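Wir verwenden Cookies, damit unser Shop funktioniert und wir sehen, welche Seiten gern gelesen werden. Einverstanden | Nur notwendige | Einstellungen

Hartwachsöl Clelano, farblos matt, Dose 695 ml

Wer einmal ein Schneidbrett, ein Steckspiel oder eine alte Kommode mit Öl behandelt hat, der weiß, wie schön es ist, wenn die Maserung plötzlich Tiefe bekommt und sich das Holz trotzdem noch wie Holz anfühlt. Genau dafür haben wir bei Brunner das Clelano im Sortiment, und zwar schon so lange, dass manche Kundschaft jedes Jahr im November ihre Dose für die Weihnachtsbasteleien nachbestellt (wir freuen uns jedes Mal!).

Das Öl zieht gut ein, riecht mild und lässt sich mit einem fusselfreien Tuch oder einem flachen Pinsel auftragen. Bitte wirklich dünn arbeiten, lieber 2 zarte Schichten als eine dicke, und den Überstand nach einer Viertelstunde abnehmen. 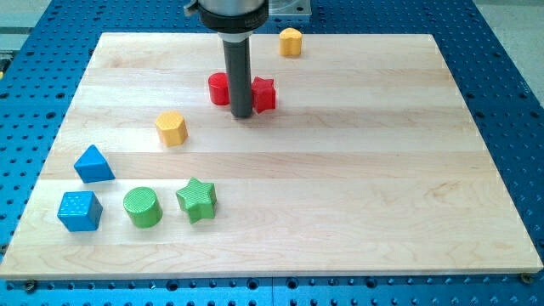 Zwischen den Schichten lassen Sie das Werkstück am besten über Nacht liegen und gehen dann ganz sachte mit dem Schleifvlies Trernar darüber. Richtig belastbar ist die Oberfläche nach 7 Tagen. Bis dahin bitte nichts Nasses abstellen, auch wenn es schwerfällt.

Auf Eiche, Buche und Ahorn sind wir mit dem Ergebnis sehr glücklich, Nadelholz wird etwas honigfarbener, als man es zunächst erwartet. Machen Sie im Zweifel eine kleine Probe auf der Unterseite. Getränkte Lappen trocknen Sie ausgebreitet im Freien, sie können sich zusammengeknüllt selbst entzünden.

Inhalt: 695 ml
Glanzgrad: matt
Passend dazu: Schleifvlies Trernar, Körnung 1000
Abholung: Laden Nirnau, Versand ebenfalls möglich

Die angebrochene Dose fest verschließen und kühl, aber frostfrei lagern.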